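August 24, 2021

So the arm at the returns bench stays. Bovley sent the memo at lunch, and it used the word "relief" 4 times.

I have been at the Skurden warehouse long enough to remember when they told us the conveyor would be a relief too. What it did was move the walking from our feet to our wrists. Now the wrists get their turn. The memo says the pilot handled 2,891 returns in August, and I believe it. It does not say how many of those one of us had to pick up again and finish, and I asked.

Soft goods are the sticking point. Boxes are easy. A zippered pouch with a clear window and some crinkly silver stuff inside is another matter, and we get bins of them from the Ferketti account.

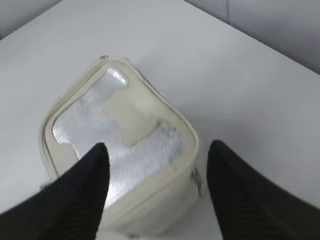
My shift lead thinks I'm being unfair. Her back quit hurting in the spring, she told me, and she would gladly watch a machine fumble all day if it meant never lifting another tote.

Fine, I'll give her the totes. But watching is now the job, and it pays 60 cents an hour less than sorting did, under a new title. The target per hour went up the same week. If the machine is so much help, I'd like to see some of it in the check.

Next meeting is in the break room. I'm bringing my old pay stubs.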